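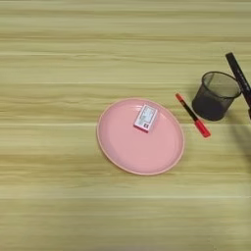

Looking after a wooden table

Most marks on a wooden table come from heat, water or grit, and all of them are easier to prevent than to remove. Check first whether the top is oiled or varnished. Put a drop of water in a corner: on bare or tired oil it soaks in and leaves a dark spot, on varnish it sits there.

Daily cleaning

Wipe with a cloth wrung out well in warm water and a little washing-up liquid, then dry along the grain. Don't leave a damp cloth lying on the table. Avoid scouring pads and anything with bleach in it.

Plates and pans

Run a finger round the foot of any stoneware plate before you use it on bare wood. Unglazed rings scratch. Fine wet-and-dry paper takes off the roughness in a minute or so. Pans go on a trivet, and a folded tea towel is too thin for anything straight from the oven.

White rings

A white ring is usually moisture in the finish. Leave it overnight, as many fade by morning. If it is still there, lay a dry cotton cloth over it and pass a warm iron across for a few seconds at a time, no steam. Stop as soon as the ring goes.

Oiling

Oiled tops need doing twice a year, more if they are near a radiator. I use Fendumico table oil, and one 263 ml tin does our kitchen table with some left over. Put on 2 thin coats, wiping off the surplus after 17 minutes each time. Oily rags can catch fire if left bunched up, so spread them flat outdoors to dry before they go in the bin.

Keep the table clear until the next day.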